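Packing lunch for a long drive, how do I keep sandwiches from going soggy?

Leaving at 5 in the morning with two kids, Wikwood to my sister's place, 400 miles. Last summer I did ham and cheese on white and by the first stop the bread was paste. Nobody would eat it and we spent $67 at a drive-thru. Not doing that again. Small cooler, no room for a big one. Want sandwiches, not wraps (kids hate wraps). What do you do? Also is it ok to make them the night before?

Asked in Food & Travel

3 answers

Answer 1 (accepted)

Night before is fine if you keep the wet stuff out. Been doing this for years with swim meets. What works for me:

1. Butter both slices, edge to edge. Mayo soaks in, butter doesn't as much. If they want mayo put it between the meat and the cheese so it never touches bread.

2. No tomato. No pickles. Put them in a little tub and add at the stop. Lettuce ok if you dry it, like really dry it, paper towel and all.

3. Toast the bread a tiny bit and let it cool all the way before you build. Warm bread in a closed bag = steam = mush.

4. Wrap in parchment first, then the bag or box. I used to go straight to plastic, big mistake.

5. Cut in triangles and stand them up on edge, packed close so they dont flop over. Stacked flat, the bottom ones get squashed. Chips and crackers go seperate, their own tray or bag, nowhere near the cold stuff.
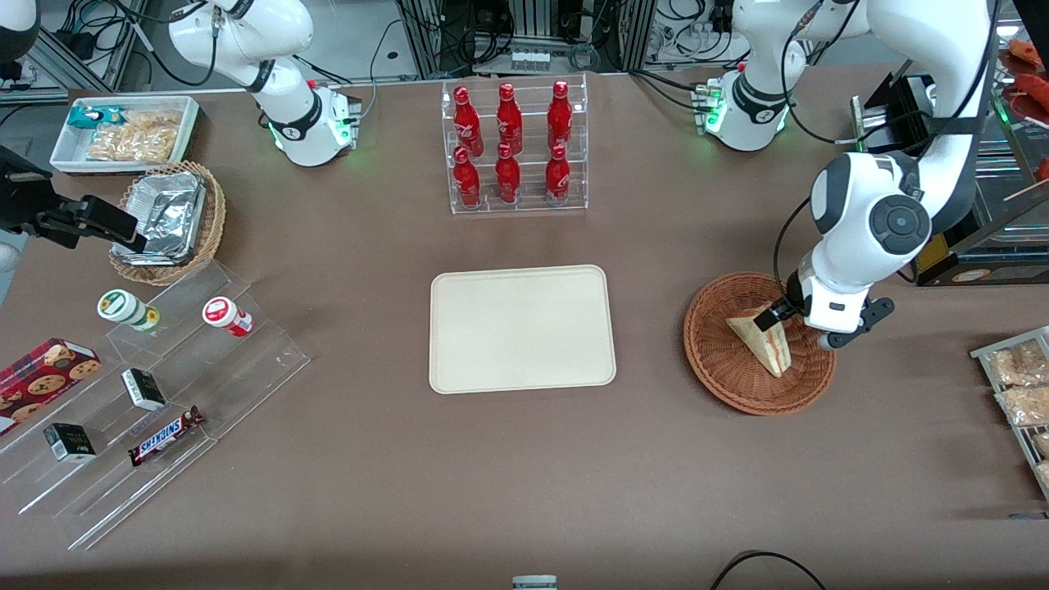
6. Ice packs on the sides and on top, not just the bottom. Ham and cheese has to stay cold. Rule I was taught is 2 hours max out of the fridge, less if the car is hot. So whatever you serve at the first stop, eat it or toss it.

Last thing, freeze a couple juice boxes and use those as extra ice. Thawed by lunch, kids think its a slushie.

41 people found this helpful · 3 comments

Comment: the butter thing works!! my mom did it with cucumber sandwiches
Comment: does cream cheese work the same? one of mine won't touch butter
Comment: yes, even better I think. thick layer though

Answer 2

Different bread. White sandwich bread is the problem, it's basically a sponge. Get a sourdough or a seeded loaf, something with a crust. We switched to bagels for car trips and never looked back, you can sit on one and it's still a bagel. Or just bring the stuff and build it at a rest area, takes a few minutes and the kids get out and run around. I keep a cutting board and a butter knife under the front seat for this.

PB&J if nobody's allergic. Peanut butter on BOTH sides, jelly in the middle. Doesn't need the cooler so you get room back for drinks.

12 people found this helpful · 1 comment

Comment: bagels are messy with little kids imo, cream cheese all over the car seat

Answer 3

just buy a bigger cooler lol. we have a Doditura and it fits everything, got it on sale in August

2 people found this helpful · 0 comments

Related questions
Can you freeze egg salad?
Best snacks that don't melt in a hot car
How long does deli turkey last once opened
Trololau lunch box lid won't close, any fix?
Cooler smells even after washing
Shimada thermos vs the cheap kind for soup

Share (5)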